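May, bench notes, started 7:40 am

Coffee first, then the panel. I'm writing this one up longer than usual because Piroska is back next week and she'll want to know why the Clokmont board is lying open on the big bench with half its wires tagged in masking tape (sorry, Piroska, the good labels ran out).

So the Clokmont job is the old greenhouse feed, the one where the lights dim whenever the vent fans kick in. Csaba and I pulled the distribution board out yesterday and it's a strange old thing! Somebody has been into it at least twice before us. There's original wiring in cloth sleeving, then a layer of something newer, and then a couple of jumpers that I'd love to have a word with someone about. The neutral bar was loose at one end. Not hanging off, but I could turn the screw with my fingers, and the copper under it had gone that brown-purple color.

I cleaned the bar, re-cut the worst tails, and torqued everything down to the figure on the Dahlgren sheet. Then I ran the dummy load up in steps. Sag at the far end of our test run was 17 volts before I touched anything and 5 after. Better, but I wanted 2. I checked my meter against Aranka's because I didn't believe mine, and hers says the same thing, so fine, the meter is off the hook. 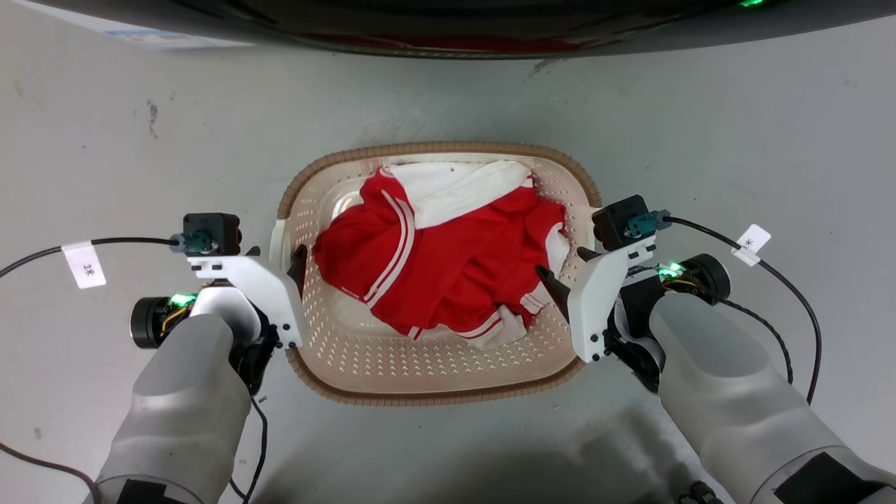

Next suspect was the fan contactor. It's a Sokberg, the older style with the screw-down cover, and it buzzes. Csaba says they all buzz. I say they don't all buzz like that. I took the cover off and the contacts on the middle pole are pitted pretty badly, the outer two are okay. Filed nothing, touched nothing, just took notes and put the cover back on, as we were told off last time for filing contacts (rightly).

Dénes called at about 8 with the site side of things. He walked the cable route from the main building to the greenhouse and found a junction box behind the potting shed that isn't on any drawing we have. He opened it up with the supply locked off. Inside were twist-on connectors, in a damp box, on a fan circuit. He's redrawing that leg by hand and will drop the sketch off. I'd bet lunch that's where the rest of my volts are going, but I don't want to write it down as the cause until we've got a proper reading on both sides of that box.

Things to order, before I forget again:
Contactor, same coil voltage as the Sokberg, check the footprint before buying
Sealed junction box with glands to suit the existing cable
Ferrules, the small red ones and the next size up
Label tape!!

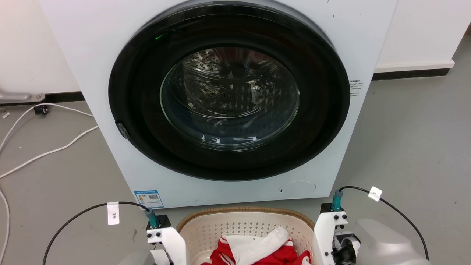 Front of the machine, door shut.

Back at it after lunch. Þórey came by to look at the board and raised a good point about the fans all starting together. There are three pushbuttons on the old drawing but only a single contactor, so whoever changed it tied the lot into one start. Her idea is to split them and put a short delay between each one. We have a couple of Plendon timer relays left over from the gatehouse job and I think they'd fit on the rail if I shuffle the breakers over. Tried it dry, without wiring anything, and it's tight, but the cover closes.

What I don't love is the heat. Timers, contactors and breakers all shoulder to shoulder in a steel box inside a greenhouse, in summer. Þórey thinks it's fine with the box moved to the shaded wall. Csaba wants a bigger enclosure. I'm leaning toward Csaba on this one, mostly because I have fat fingers and I'm the one who'll be wiring it.

Left it tonight with the dummy load disconnected, the board tagged, and the bench supply locked off. Key is in my drawer. Dénes, if you read this before I see you, please bring the sketch AND one of those twist-on connectors if you haven't tossed them, I want to see what the copper looks like underneath. Tomorrow: insulation test on the old tails, then ask Aranka whether the client will pay for the bigger box.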